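Iltley Owners and Trades Forum
Board: Building Envelope and Exterior Works
Topic: Recladding a 37-lot townhouse complex -- cavity battens or direct fix?

ONeill_B
Secretary, Owners Corporation

I write on behalf of the owners of a 37-lot townhouse complex completed in the late 1980s. The original hardboard weatherboards on the southern and western elevations have deteriorated, and the owners resolved in January to obtain tenders for their replacement with fibre cement.

Two tenders have been received. Pivari proposes to fix the new boards over a vertical batten, forming a drained cavity behind the cladding. Lorente proposes to fix directly to the existing studs over a new vapour-permeable membrane. The Lorente tender is the lower of the two by a considerable margin. Both tenderers have inspected the site and both state that their method complies with the board manufacturer's instructions.

The studs are at 600 mm centres. Eaves are generous on the south side and almost non-existent on the west. I would be grateful for the views of members who have overseen or carried out work of this kind, in particular on whether the additional cost of a cavity is justified on the western elevation only.

Bláthnaid Ó Néill

gableend
Member

Thank you for setting the matter out clearly. Before comparing price, I would ask both tenderers to state in writing what they have allowed for at the windows. A batten moves the face of the cladding outward, and unless the windows are being packed out or replaced, every reveal, sill and head flashing has to be remade to suit. If Pivari has priced that work and Lorente has not had to, the difference between the tenders may be explained by that item alone.

I would also ask what condition the tenderers have assumed for the framing. Hardboard of that period commonly failed at the butt joints and along the bottom edge, and the studs behind those joints are where decay will be found.

lopresti_cladding
Trade member

I have worked in exterior cladding for most of my career and now prepare scopes of work for owners corporations. My view is that the western elevation should have a cavity and that the owners should not accept a tender without one. With little or no eave the wall receives wind-driven rain over its full height. Some water will pass the boards at joints and penetrations, and it should have somewhere to go.

The southern elevation is a different case. Under a generous eave, with a properly lapped membrane and flashed openings, direct fixing is an acceptable method and has been for many years. I would have no objection to a mixed specification, provided the corner detail where the two systems meet is drawn before work starts. It should not be left to the installer on the day.

Leonardo Lo Presti

Stringline
Member

With respect to the previous contributor, I do not agree that a mixed specification is advisable. Our complex adopted precisely that arrangement. The corner where cavity met direct fix was drawn, approved and built as drawn, and it remains the only part of the job that has required a return visit. The cladding faces sit in different planes, the corner trim must accommodate the step, and the sealant joint moves with every change of temperature.

If the owners can fund a cavity throughout, they should do so. If they cannot, I would direct fix throughout and spend the saving on deeper flashings and a small awning over each west-facing window.

lopresti_cladding
Trade member

I accept that the corner is the difficult part. I would not accept direct fixing on an exposed western wall as the remedy for it. The step can be taken up by a timber stop, primed on all faces, with the boards on each side finishing independently against it. A bead of sealant across two planes should not be relied upon in any system.

May I ask which trim was used at your complex?

Stringline
Member

A pressed aluminium external corner, Cindberg I believe, fixed through both boards. I concede that a timber stop might have performed better. The owners wished to avoid any exterior timber that required painting.

ONeill_B
Secretary, Owners Corporation

I am obliged to all three contributors. In answer to gableend, I have now put the question of windows to both firms. Pivari has allowed for new reveals and sills to every opening on both elevations. Lorente has allowed for head flashings only, and describes the existing sills as "to be retained where sound". No rate is given for sills found to be unsound.

On framing, Pivari has included a provisional quantity of 566 lineal metres of replacement stud and noggin, with a rate for any variation above or below it. Lorente has excluded framing repairs entirely and would charge them as a variation on an hourly basis.

gableend
Member

That is a material difference and the tenders cannot be compared as they stand. I would suggest the following be issued to both firms as an addendum:

1. An identical provisional quantity for framing repairs, with a unit rate.
2. A rate per sill for replacement, and a rate per window for new reveals.
3. A separate price for cavity construction on the western elevation alone, including the corner detail.
4. Confirmation of the membrane product and its class.
5. Confirmation of who is responsible for temporary weather protection when a wall is open.

The fifth item is frequently omitted. On a tenanted site it is the one most likely to give rise to a claim.

m_weir_strata
Member

I would add painting to that list. Some firms supply boards factory-primed and regard the finish coats as belonging to others. Ask whether the cut ends are to be sealed as the boards are fixed, and by whom. Ask also whether gutters and downpipes are to be removed and reinstated or replaced. Our contractor reinstated the old downpipes with the old brackets, which no longer reached the wall, and we paid $2,000 for spacers that should have been foreseen at tender.

I take no position on the cavity. Our building is brick to sill height and the question did not arise in the same form.

Stringline
Member

I support the addendum as drafted by gableend, subject to one reservation on item 1. A large provisional quantity can work against the owners if the rate is high and the quantity is not measured as the work proceeds. The contract should require that replaced members be marked on an elevation drawing and agreed by both parties before the wall is closed.

lopresti_cladding
Trade member

Agreed on measurement. I would go further and recommend that the owners engage an independent inspector for hold points -- one when the old cladding is off, one when the membrane and flashings are complete, and one before final payment. The fee is modest against the value of the work.

On stud centres, please have both firms confirm the fixing pattern for the selected board at 600 mm. Some profiles require closer support near corners in higher wind regions, and additional studs in those zones should be part of the price.

ONeill_B
Secretary, Owners Corporation
Edited 5 May 2018

An addendum substantially in the form proposed has been issued to both tenderers, incorporating the points on painting, downpipes, measurement and hold points. Both have acknowledged receipt. Pivari has indicated that it will price the western elevation separately. Lorente has asked for a further site visit, to which the owners have agreed on condition that Pivari is offered the same.

I note the disagreement on the mixed specification and will place both positions before the general meeting without recommendation. Members who hold drawings of a timber stop at a change of plane are invited to attach them here, as the owners would find a built example of assistance.

gableend
Member

I have a drawing of a similar junction from an earlier project, although there the change was from weatherboard to sheet. I will look it out and post it once the title block has been removed. The principle is the same: each cladding finishes on its own flashing, the membrane runs continuously behind both, and the stop is fixed last so that it can be taken off without disturbing the boards.

One further matter for the site visit. Ask each firm to show you how the base of the cavity will be closed against vermin while remaining open to drain. A perforated closer is the usual answer, and it must be kept clear of the paving. If garden beds have been built up against the western wall over the years, they will need to come down before either tenderer begins, and it would be prudent to settle now whether that cost falls to the individual lot or to the owners corporation.

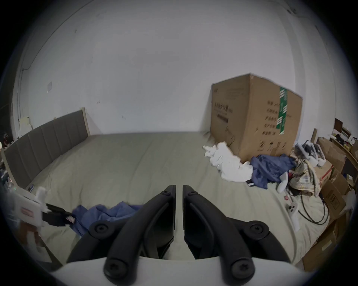
On our project the by-laws were silent on the point, and the owners corporation met the cost of lowering the beds in order to avoid delay. Replanting was left to each lot owner.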